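Blog > Around the House > Colour

Search this blog Type and hit enter

The great sage green debate (and how I finally picked a colour)
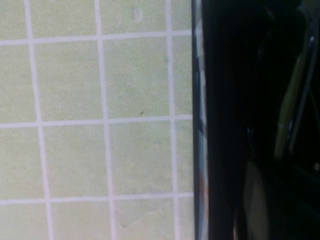

Soft green squares, pale grout. Sigh.

22 February 2023

Okay, so I have been thinking about green for the better part of a year now, and I have driven everybody in my house up the wall with it. I'm talking paint chips taped beside the fridge, paint chips in my coat pocket, a paint chip I used as a bookmark and then lost when the book went back to the library (sorry, whoever borrows it next!).

It started last June when we had a few nights at a little guest house called the Gelline, and the breakfast room was painted this gorgeous dusty green, the colour of the underside of a sage leaf. I had the best morning in that room. Eggs, a pot of tea, rain on the window, and by the second slice of toast I had mentally repainted our whole main floor.

Then we got home and I learned how many greens there are. The Genik catalogue alone has 21 that I would happily call sage, and I brought home a sample of nearly every one. Some are really grey. A few are blue pretending to be green, and you only find out at four in the afternoon with the lights off. There's one called Veken that looked perfect in the store and went straight to pea soup on my north wall. I left it up for two weeks hoping it would grow on me. It did not!

What I've landed on is that I like a green with a bit of yellow in it. Just a touch, enough that it doesn't go cold on you in February when the sky is the colour of dishwater and it's dark before supper. Our living room faces north and gets the meanest light in the house, so anything with blue in it feels like sitting inside a fridge. Yellow-leaning greens seem to hold on to what light there is.

The other thing is the white you put next to it. I had always figured white was white, and then I painted a strip of bright trim white beside my favourite sample and the poor green looked dirty. A softer white, or even one with a hint of mauve (I know, I know, but try it), and the whole thing settles down and looks like it's been there for years. I painted that strip over three times, and my baseboards have about as many layers on them now as a Nanaimo bar.

Anyway, the winner is called Yeon, and it's going up in the living room as soon as I can move the bookcases. I priced out having it done for us and the quote came to $1361 before tax, and then I lay down on the couch for a while. So I'm doing it myself, with a roller and an extension pole and a lot of podcasts. I've set aside around $900 for paint, a decent stepladder and the new curtains I've already talked myself into.

I'm still stuck on the hallway, mind you. Same green all the way through, or go a shade paler so it doesn't feel like a tunnel? My gut says paler. My gut also liked the pea soup, so if you've run one colour through a narrow hall and lived with it for a winter, please tell me how it went. I've got the chips taped up by the coat hooks and I change my mind every time I put my boots on.

Filed under: Colour, Painting, Our Slow Reno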